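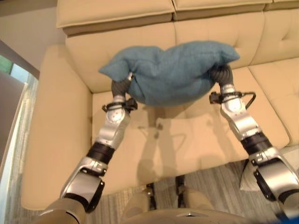
*2 min read*

**Deep buttoning** (you'll also hear it called tufting, and the two do get muddled) is a way of fixing padding in place by pulling buttons or stitches down through the cover and tying them off at the back. I've been putting this entry together for the Tremblay household wiki, and I've got far too fond of it!

## How it works

The upholsterer marks a grid on the backing, lays the stuffing over it, then draws each button down with strong twine. The spare cover gets folded into pleats between the buttons, and those pleats make the diamonds. My old teacher, Samuele Pagano, could do a chair back with 40 buttons before lunch - I once took two days over the same job, and had to redo a whole row.

## Diamonds, squares and biscuits

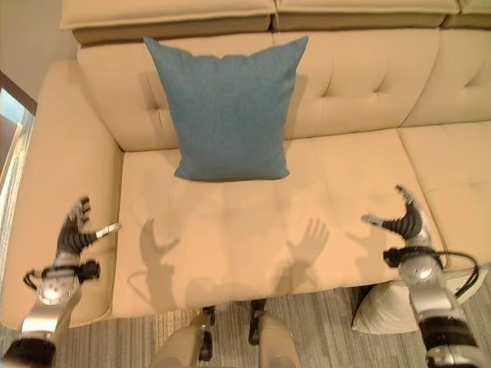

Nunirport, July

Diamond tufting sets each row half a step across from the one before. Biscuit tufting keeps to straight squares, usually with seams in place of folded pleats, and needs less cloth. Diamonds eat it up: on my last sofa I allowed an extra 85 centimetres of width and used every bit of it (the offcuts made one very small footstool cover).

## Stuffing

Horsehair was the usual choice for good work, with wool or cotton wadding on top. Foam is quicker, and most modern makers use it. Keegan Friesen, who runs the Skusar workshop, still keeps a sack of curled hair for repairs and won't hear a word against it.

## Looking after it

Dust settles in the pleats, so I go over mine with a soft brush every 5 weeks or so, working from the top row down. Loose buttons want seeing to early, while the twine is still there to be found.

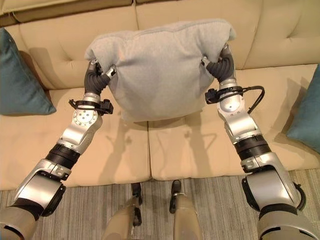 *A buttoned sofa in beige, with a pale grey cushion.*

See also: channel backs, piping, slip covers.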